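What Is a Sound Check?

If you have ever arrived very early for a concert, you may have heard odd noises coming through the doors. Someone hits the same drum again and again. Someone says "one, two, one, two" into a microphone. Then half a song plays and stops in the middle. The band is doing a sound check.

A sound check is the part of the day when the musicians and the sound crew set up how everything will be heard. It usually happens in the afternoon, before the audience comes in.

Who does what

There are two main jobs at a sound check. The first is done by the front-of-house engineer. "Front of house" means the part of the building where the audience sits or stands. This person works at a mixing desk, often toward the back of the room, and controls what the audience hears.

The second job belongs to the monitor engineer, who usually works at the side of the stage. Monitors are speakers that point at the musicians, or small earphones that they wear. A singer standing near a drum kit can hardly hear her own voice without one. Each musician can ask for a different mix. The bass player might want lots of drums, and the singer might want mostly piano and voice.

In a small club, one person may do both jobs.

What is a mixing desk?

A mixing desk has rows of sliders and knobs. The sliders are called faders. Push a fader up and that sound gets louder. Pull it down and it gets quieter. Each microphone or instrument that is plugged in gets its own path through the desk, called a channel.

A singer with a guitar might need only two channels, one for the voice and one for the guitar. A big band needs many more. When the group Skeletden played at Brostis Hall, which has 1007 seats, their engineer Þröstur Nørgaard used 51 channels. The drum kit used up a lot of those, as each drum had its own microphone and some had one above and one below.

The order of things

Most sound checks go in the same order.

First comes the line check. The crew makes sure that every cable works and goes to the right place. If somebody taps the snare drum microphone and the piano channel lights up, two cables have been swapped.

Next, each musician plays alone. The drummer normally goes first, starting with the bass drum. This can be boring for everyone else. The drummer has to hit one drum over and over, at the same strength as in the show, while the engineer changes the sound. Then come the bass, guitars, keyboards and any other instruments, and the singers after that.

Last, the whole band plays together. They pick a loud song and a quiet song, so the engineer can hear both. Skeletden had five musicians on stage that night, and they used a slow song called "Stavetti" for the quiet one, with only piano and two voices at the start. They played the first verse, stopped, asked for more piano in the monitors and played it again.

Why does it squeal?

Sometimes you hear a loud howl from the speakers. This is called feedback. A microphone picks up sound from a speaker and sends it back to the same speaker, which plays it louder. The microphone picks it up again, and around it goes. It takes less than a second to become very loud.

To stop it, the engineer can turn the microphone down, or turn down just the high or low notes that are ringing. The singer can help by not pointing the microphone at a speaker.

An empty room and a full room

People soak up sound. Clothes, coats and bodies are soft, and sound does not bounce off them the way it bounces off bare walls and plastic seats. A hall with no audience in it is more echoey than the same hall with every seat taken. That means the sound will change when the audience arrives, and the engineer has to keep adjusting during the first few songs – that is why song one can sound a little muddy and song three much clearer.

Words to know

Channel: the path one sound takes through the mixing desk.
Fader: a slider that makes a channel louder or quieter.
Feedback: the howl made when a microphone hears its own speaker.
Monitor: a speaker or earphone for the musicians. 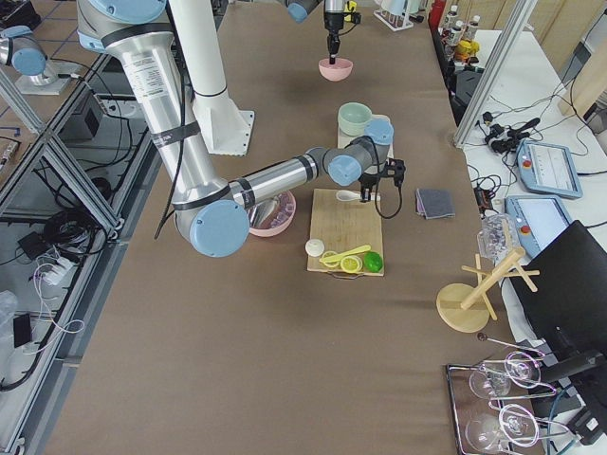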